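How I clean out a big grey storage bin (and get the dusty film off the sides)

I put this off for ages. We keep all sorts in the big bins in the outhouse, mostly bird seed, compost and the odd bag of grit, and I'd got into the habit of just topping them up. Then in October I tipped one out to see what was at the bottom and, well, there was a lot at the bottom! A sort of pale crust up the sides, dust in every scratch, and bits stuck in the corners that a brush wouldn't shift.

So I've worked out a way of doing it that doesn't take all afternoon. It's nothing clever. My neighbour Hala Kamel does hers with a pressure washer and gets it done in no time, but I haven't got one and I don't want one.

What I use

A pair of fabric work gloves
A plastic scoop with a flat edge
A stiff hand brush and a soft one
A bin bag
Washing-up liquid and a bucket of warm water
Two old towels
A plastic paint scraper (not metal, please)

Emptying it

Get the bin up on a table if you possibly can. I did my first one kneeling on the concrete and my back told me about it for days. Put a towel down first if you care about the tabletop.

Tip out whatever is loose, then go in with the scoop for the rest. Pull it along the floor towards you with the flat edge down, and keep going until you're only picking up dust. Wrappers, twists of plastic and anything else you find go straight in the bin bag. I used to leave them in a heap at one end "for later" and then find them floating in the bucket.

Do this part dry. I can't say that strongly enough. The first time, I poured the water in on top of the dust and ended up with a grey paste that got into every mark on the bottom, and I spent longer on that than on everything else put together.
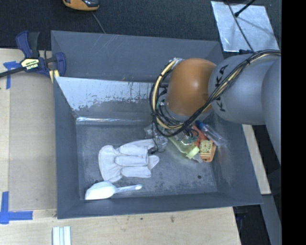 Can I use washing-up liquid in a bin that will hold bird seed afterwards?

A small squirt in a bucket of water is fine, as long as you rinse the bin twice with clean water and let it dry completely before the seed goes back in.

Getting the film off the sides

If your bin has a whitish coating on the slope, test it with a fingernail in a glove. When it lifts in flakes, you can take most of it off dry with the plastic scraper, working from the top down so the bits fall on the floor of the bin where you can scoop them up again. Go gently round the ragged edges where it's already coming away, they lift easily and it's quite satisfying, I have to admit.

When it won't flake, lay a towel soaked in warm soapy water over it and leave it for 60 minutes. Go and have a cup of tea. I tried 5 minutes because I was impatient and it made no difference whatsoever. After the full hour mine came away with the soft brush, apart from one patch near the top which I've decided to live with.

Scratches, by the way, are there for good. Magdy Bennani from the allotments swears by rubbing them with a bit of cooking oil, and it does hide them for a while, but then the dust sticks to the oil and you're worse off than before. I wouldn't.

Washing and drying

Half a bucket of warm soapy water is plenty. Swish it about, do the corners with the stiff brush, then the floor, then tip it down the drain outside. Rinse, tip, rinse, tip. Wipe round with the dry towel and stand the bin on its end somewhere airy overnight. Have a feel along the bottom edge in the morning, as that's where the last of the water likes to sit.

Wash the gloves too while you're at it. Mine go in with the floor cloths, and I hang them by the fingers so the cuffs dry out properly. The scoop just gets a wipe, and if it's got a hole in the handle you can put it on a hook by the door.

Fouad asked me on the last post how often I do all this. Seed bin, every time it's empty. Compost bin, whenever I can face it. The grit one I've never done and I don't intend to start.

Next time I'll have a go at the lids, which have gone a horrible yellow.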